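Skatonard

Skatonard is an investigational drug for the prevention of migraine in adults. It is given as an injection under the skin once a month and is being developed by Loron, a drug company based in Hindandale. It has not been approved for sale in any country.

Medical use

Skatonard is being studied in people who have migraine on four or more days a month. It is meant to lower the number of attacks and is not used to treat an attack that has already started. It has not been tested in children or in women who are pregnant or breastfeeding.

Side effects

The side effects reported most often in trials were pain and redness where the needle went in, constipation, and tiredness. A few people left the trials because of a rash. Liver tests were checked at every visit in the first year and showed no pattern linked to the dose.

History

Work on the drug began in a small laboratory led by the neurologist Titilayo Akpan, whose group had been looking at pain signaling in the nerves of the face. Loron bought the rights after the first safety study, in which healthy adults received a single dose. The company first used the code name LR-14 and later dropped it.

Clinical trials

A mid-stage trial enrolled 400 adults at clinics in and near Hindandale. They received Skatonard or a placebo for six months. People in the treated group had fewer migraine days than those given the placebo, but the difference was small in those who had already tried two or more preventive drugs.

A larger trial, named Tello, enrolled 848 adults, of whom 700 completed the full course. Participants kept a daily headache diary on paper or by phone. The main results were presented in March and have not yet been published in full. Ruth Muñoz, a headache specialist who was one of the Tello investigators, said the drug "helps a fair number of patients and does very little for others," and called for a study comparing it directly with older treatments.

Reception

Patient groups welcomed the Tello results but asked Loron to release figures for people with daily headache, who were left out of both trials. Some doctors also questioned the use of a placebo group when other preventive drugs are available. Loron has said that a follow-up study will include an active comparison.

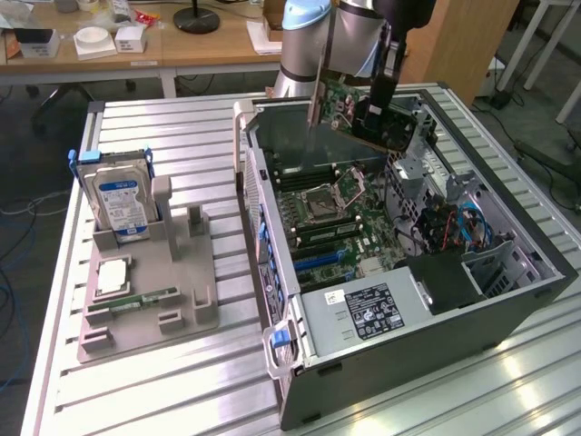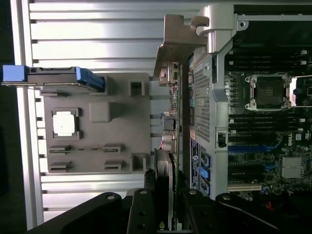 Photos: Loron. Retrieved 2020-09-08.

Availability

Skatonard can be obtained only by taking part in a trial. People who finished Tello were offered the drug for one more year under an extension study. No price has been announced.

See also

Migraine
Preventive treatment of headache
Placebo-controlled study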